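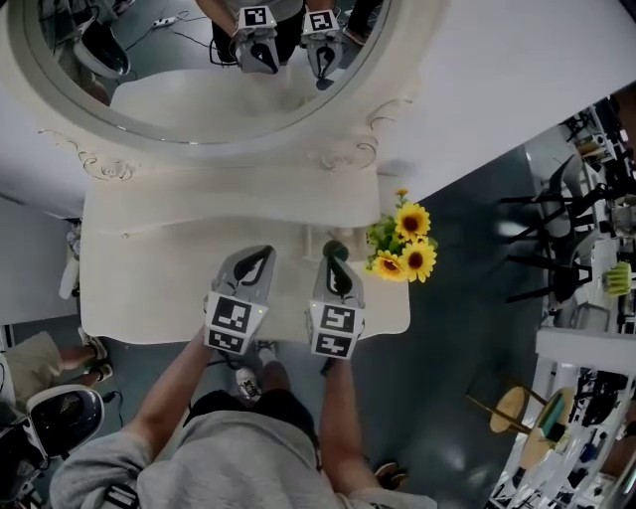
Plot Signalling in a Daily Serial Drama: Project Report

Angeliki Chrysikopoulos
Module: Television Form and Audience
Submitted 28/05/2024

1. Aim

The project measured how far the daily serial Stornell announces its own plot developments before they occur. Regular viewers claim that the programme can be predicted from small remarks made by secondary characters. The claim is common on message boards but is seldom tested there, as posters tend to remember the guesses that came true. The aim was to record possible signals at the time of viewing, fix a prediction to each, and check the prediction against later episodes.

2. Material

Stornell is a half-hour serial set in the harbour town of Merrick. It follows two families, the Desars and the Utows, who share ownership of a boatyard. The sample was 62 consecutive episodes, beginning with the reading of the elder Desar's will and ending with the fire at the boatyard office. Recap segments and closing trailers were skipped during coding. Trailers are made to signal plot and would have raised the success rate without saying anything about the writing.

The sample contains four long storylines: the disputed will, the return of Helen Utow, the hospital inquiry and the sale of the slipway. A fifth, concerning a lodger, was dropped by the programme in the second week of the sample. Signals attached to it were kept in the data.

3. Definitions

A signal is a line, prop or piece of staging that has no use in the scene where it occurs but could have a use later. A character who mentions the harbour cameras while ordering lunch gives a signal. A character who mentions them to the police does not, as the line already has a job.

Signals were put into three classes.

Spoken: a line of dialogue, including jokes and quotations.
Object: a prop that is handled, looked at or given a close shot.
Structural: a cut, a pause or a placing of two scenes side by side that suggests a link between them.

A prediction had to name a character and an event. "Something will happen to Paul Desar" was not accepted. "Paul Desar will find the second will" was.

4. Method

Each episode was watched once without stopping and then a second time with pauses. Signals were entered during the second viewing only. The prediction was written in the same row of the spreadsheet before the next episode was opened, and the row was then locked. Result columns were filled in after the full sample had been watched.

A prediction was marked as met, partly met or not met. Partly met was used where the event took place but involved a different character, for example where the letter was found by the wrong Desar. The limit for a result was 20 episodes. Signals from the last 20 episodes of the sample were therefore logged but left out of the totals.

5. Results

After removal of duplicates, 98 signals were available for scoring. Spoken signals were the largest class and also the least reliable. Most of the failures were jokes about marriage or death, which the programme uses freely and with no later result.

Object signals were fewer and performed better. Keys, letters and medicine bottles nearly always returned. The brass key shown in the solicitor's office returned twice, once as a true clue and once as a false one - the second use was marked not met, though a case could be made for partly met.

Structural signals were hard to score. The cut from Helen Utow's train ticket to the empty hospital bed was read as pointing to her arrest. It pointed to her job application. Similar cuts are frequent near advertisement breaks, where they may serve only to hold the viewer.

The time between signal and event differed by storyline. The disputed will moved quickly, with most signals settled inside a week of broadcasts. The slipway sale was slow, and several of its signals ran past the limit.

6. Limitations

One coder did all the work, so agreement between coders cannot be reported. The choice of signals depends on knowledge of the genre, and a new viewer would probably log fewer. The coder had also seen episodes from the previous July, which introduced Helen Utow, and this may have affected predictions about her.

The definition of a signal leaves out lines that serve both the present scene and a later one. On the second viewing these appeared to be common. A wider definition would give a larger set but would make the decision to log a line harder to repeat.

7. Further work

A second coder should score a block of episodes from the same spreadsheet template. The partly met category should be divided, as it now covers both near misses and lucky guesses. Scene position should be added as a column, so that signals next to a break can be separated from the rest.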